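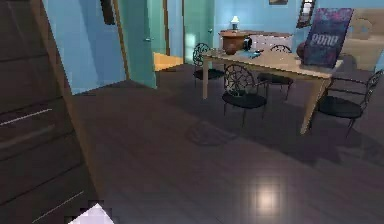
Sekemska: Frequently Asked Questions

These are the things people ask us most often, gathered up by Bláthnaid Coughlan from the mailing list, the Monday help session and a good many conversations over tea. If yours isn't answered, do write in. We like getting questions, and quite a few of the answers below are better than they were because somebody wrote back to say the first version made no sense.

What is Sekemska, in a sentence or two?

Sekemska is the software that sits between a home robot's camera and its wheels and arm. It takes in pictures and joint readings, keeps a running map of the rooms, and hands out short plans such as "go through that doorway, stop beside the table, face the near edge". It can run against a real robot or against Notgate, our simulator, and most people spend their first month or so with Notgate before they go anywhere near hardware.

What are all these other names?

Sorry about this, we are not very good at naming things! Notgate is the simulator. Dasis is the file format for rooms and the furniture in them. Brophy is the planner, and it can be used by itself if you already have a map you're happy with. Sekemska is the whole bundle, and also what we call the command you type to start it.

Which room should I start with?

The dining room, which is the one at the top of this page. It has blue walls, teal doors, a table and four chairs, and it gives every part of the system something to do. There's a doorway to plan through, a table to stop at and plenty of floor in between. Gobnait Noonan uses it for all her teaching, and nearly every worked example in the manual assumes you have it loaded. Type "sekemska open dining" and it should come up within a minute on an ordinary laptop.

Why does my map have no chairs in it?

This is the question we get most, by a long way. The dining chairs have thin black metal frames and openwork backs, and the depth filter that ships with the default settings treats anything very thin as noise. The seats usually survive, and then you get four dark discs hovering over the floor and a planner that is quite content to drive between them. Open the perception settings, turn off "drop thin structure", and rebuild the map from the start of the run. The map will be a bit noisier near the walls, but Brophy copes with that far better than it copes with missing chair legs.

If you're working with your own rooms and they have nothing spindly in them, leave the filter on. It does save time.

Shadows keep turning up as obstacles. What can I do?

You're most likely running the colour-only floor finder. It learns what the floor looks like from the patch in front of the robot and then gets nervous when that changes, so the broad shadow under the dining table, or the round pale reflection on the planks, can be marked as something to avoid. There are two ways out. If your robot has depth, switch to the combined finder and the trouble mostly goes away. If it doesn't, raise the "floor patience" setting a little at a time — Edvin Sjöberg, who wrote that part, suggests small steps and a fresh map after each one — and stop when the false obstacles thin out. Raising it too far will make the robot ignore dark rugs, shoes and the occasional sleeping cat.

The same finder can stumble at doorways. In the dining room the floor past the open door is a bright orange-tan and the floor on the near side is dark, and the colour-only version will sometimes decide that the next room has no floor at all. You can give it a second floor sample by hand with "sekemska floor add".

How does Brophy decide whether a door is open?

It doesn't look at the door so much as at the space where the door would be. If there's enough clear floor through the gap for the robot's footprint plus a margin, the doorway goes into the plan. If there isn't, it is marked "closed or blocked" and left out until the robot gets another look. Door handles are detected separately, and only when you've switched on the arm, so please don't worry if your log never mentions them.

How often does it replan?

Every 400 milliseconds by default. You can go faster, and people do, but we'd ask you to check your processor load first. When the planner falls behind it holds on to its old plan, and the robot can look very confident indeed while heading for somewhere it should have stopped going a while ago.

My robot's view is tilted. Does that matter?

Not if Sekemska knows about it. Camera tilt is read from the joint state on each step, and the map is straightened before anything is added to it. Where people come unstuck is with a camera on a fixed bracket, where there's no joint to read. In that case put the angle into the robot file yourself. If your walls lean in the map and they all lean the same way, that's the first number to look at.

Can it read the writing on boxes and packets?

No, and we have no plans to add it. The object detector gives you a class, a rough size and a confidence score, so a tall box on a table is "box" and nothing more specific. Rónán Duggan keeps a small plug-in that passes crops to a text reader of your choice. It works nicely up close and rather poorly from across a room.

How many rooms come with Notgate?

There are 177 in the current release, all in Dasis format, and you're welcome to edit them. Please save your edited rooms under a new name, as the updater overwrites the originals without asking. We know, and it's on the list.

What does the test suite cover?

It runs 2,069 short episodes, each with a start position, a goal and a time limit, and it stops any episode that goes past 3,000 simulation steps. A full run is an overnight job on most machines. If you only want to know whether you've broken something obvious, "sekemska test --quick" does the dining room and a handful of corridors and finishes before your lunch does.

Where do I send a bug report?

To the tracker, please, with your settings file and the log attached. Muireann Brennan goes through new reports every Monday morning and will ask for the robot file as well if you've left it out, so you may as well put it in to begin with. Screenshots of the map are very welcome — several, if you have them.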